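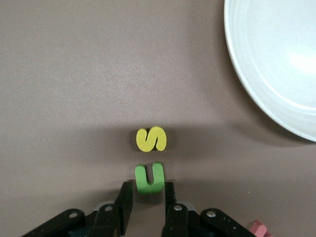

Switched our practice in Stultham from film to digital X-rays this spring. A few people asked how it went, so I'm putting it all in one thread. I run the front office and do the ordering. I'm not a dentist.

**1/** We have three operatories and one panoramic unit that came with the building. Until April every bitewing went through a chemical processor in a closet next to the break room. The closet had its own fan and you could still smell the fixer.

**2/** We looked at two kinds of system. Wired sensors plug into a computer and the picture comes up in a few seconds. Phosphor plates are thin and bendy like film, but you have to run them through a scanner afterward.

**3/** The hygienists wanted plates because patients gag less on them. The dentists wanted sensors because they hate waiting. We ended up with sensors in two rooms and plates in the third, which is where most of the kids are seen.

**4/** The sensors came from Bratico and the plate scanner from Zevitz. Two vendors means two support numbers. I taped both inside the supply cabinet door.

**5/** Installation was supposed to take one day. It took two, and the second day was all software. Our patient records program wanted each image tagged by tooth, and the Bratico import didn't do that until somebody changed a setting on their end. We moved 14 appointments.
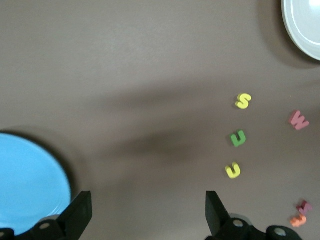 Blue plate and foam letters on the table.

**6/** Training. Bratico sent Beca Humphreys for a morning. She had each assistant place a sensor on a typodont first, then on a coworker (no exposure, placement only). Most of our early retakes were vertical bitewings with the sensor too far forward.

**7/** Retakes, first full month: 39. Second month: 18. I keep the tally on a clipboard by the panoramic unit and I'm still keeping it.

**8/** Barrier sleeves. Order more than you think. They come 116 to a box from our supplier and we were out before the second week ended. Size 1 and size 2 sensors take different sleeves and the boxes look nearly the same.

**9/** Cords are the weak point on wired sensors. Don't wrap them around the handpiece holder. Don't let anybody roll a stool over one. We have a hook in each room now, and the replacement plan is paid through next year.

**10/** Old film: we did not scan all of it. We scan the last full series when a patient comes in and leave the rest in the file room. Check your state's rules on how long to hold originals before you toss any.

**11/** The processor chemicals can't go down the sink. Used fixer has silver in it. We had a hauler from Meredith pick up the fixer, the lead foil and the processor itself. Ask for the paperwork and file it.

**12/** Patients mostly notice the big screen. A few asked about radiation. The dentists answer that one chairside, and I've stopped trying to answer it on the phone.

**13/** If I did it over, I'd book nothing at all on install days and I'd get the records software company on the phone before anyone opened a box.

**14/** Adding one for the people asking about plate wear. Ours have light scratches after three months. Two had bite marks and got pulled. Zevitz sells them in packs of four.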